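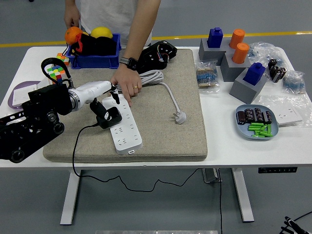

A gripper just above a charger adapter in a power strip, with small parts at the right of the table. The arm is a Ratanaporn unit.

Laltatden opens orders for Ratanaporn bench kit, adds rental plan

DUSVILLE — Laltatden has opened orders for Ratanaporn 2, a tabletop robot arm kit aimed at labs and small manufacturers that want to teach a machine to handle household electrical goods and small electronic parts. The kit can be bought outright or rented in blocks of six weeks. Shipments from the company's Dusville workshop begin in April, with rental units going out first.

The kit consists of an arm with a two-finger gripper, a table clamp, a controller, a power supply and a parts set. Software is downloaded separately after the serial number has been registered. A table is not supplied. Laltatden specifies a rigid top with a free edge for the clamp, and advises against glass.

The main change from the first version is the parts set. Earlier buyers received molded test shapes only. The new set has 206 pieces, divided between larger items such as power strips and adapters and small components such as resistors, capacitors and battery cells. Gray socket blocks and the colored pieces that go with them are included for basic placing exercises. Small components come in clear bags and can be reordered by the bag. The larger items are sold singly.

According to the product notes, the electrical items are meant to be used unpowered. The task library covers removing an adapter from a strip, seating it again in a named socket, moving a loose cord out of the way, and sorting components onto plates. Each task is stored as a starting layout, a goal and a set of stop conditions. Layouts can be edited, and clutter can be added to any of them. A laminated card for each layout shows where items go, although the software accepts a layout that departs from the card as long as every required item is in view of the cameras.

Plug removal is the task Laltatden puts first in its material. It asks for more than a pick from a flat surface. The gripper has to close on a body with little clearance on either side, and the pull has to stay in line with the pins. The strip also tends to move with the plug. For that reason the library has two forms of the task. In one, the strip is held in a fixture that screws to the table. In the other, a person holds the strip with one hand while the arm works.

The shared form has its own settings. Joint speed is capped, the gripper's closing force is reduced, and the arm halts if the current in any joint passes a limit set by the user. A foot switch stops the arm and holds its position; pressing it again does not restart motion, which must be done from the controller. The manual calls for short or close-fitting sleeves and says that loose cords should be laid away from the arm's base. It also states that the kit is a training and research product and is not certified for use on a production line.

The arm itself is little changed. It is still built from perforated metal brackets and motors, and a user can replace a joint motor with hand tools. The wrist module has been redesigned with a smooth outer cover, a response to complaints that cables caught on the old one. The cover comes off without removing the gripper. Finger pads are now held by a single screw each, and a narrow set for component work is packed with the standard set.

Calibration takes place at startup and after any pad change. The user places a printed target on the table, runs the routine and confirms the result on screen. The first version required a separate calibration of the wrist after every restart, and that step has been dropped. Owners of the first version can install the new software but will not get the shortened routine, because the older wrist lacks the position sensor it depends on.

We had a rental unit for the full six weeks, set up on an ordinary white worktable with a fabric mat over the working area. Assembly was uneventful apart from the clamp, whose lower jaw fouled a bracket under our table and had to be moved along the edge. The mat is optional but useful. Small cylinders roll on a bare top, and the fabric stops most of them.

We ran 100 attempts at adapter removal with the strip in the fixture and 100 with it held by hand. The fixture runs were consistent, and the failures had one cause: the fingers closed too high on the adapter and slid off when the pull began. Lowering the grasp point in the settings cleared most of these. Results with a held strip varied with the person holding it. A light hold let the strip lift at the near end, and the arm then pulled at an angle and stopped on its current limit. Pressing down close to the occupied socket gave better runs, a point the manual could make more plainly.

Component sorting was slower. The narrow pads picked up capacitors and cells without trouble when they lay apart. Resistors with long leads were a different matter, as the leads hooked together and two or more came up at once. The software has no check for this. It records the pick as a success if anything is between the fingers, so logs from resistor tasks need to be reviewed by hand before they are used for training. Laltatden lists a multiple-pick check among planned updates, without a date.

Logs are written to local storage in an open format. Joint positions, gripper current and camera frames share one clock, and we found no gaps in the records we inspected — an improvement on the first version, which dropped frames when storage ran low. No account is needed once the unit is registered.

Noise is moderate and comes mostly from the shoulder motor. The controller fan runs continuously.

Sales and rentals outside the Dusville area are handled from a second office in Clokport, which also carries spare motors and finger pads. Rental customers receive the same parts set as buyers and are billed for missing large items, while small components are treated as consumables. Part of the rental fee can be credited toward purchase if the order is placed before the unit is returned. Laltatden quotes prices on request, and its Clokport office takes technical questions on Wednesday afternoons by phone or at any time in writing.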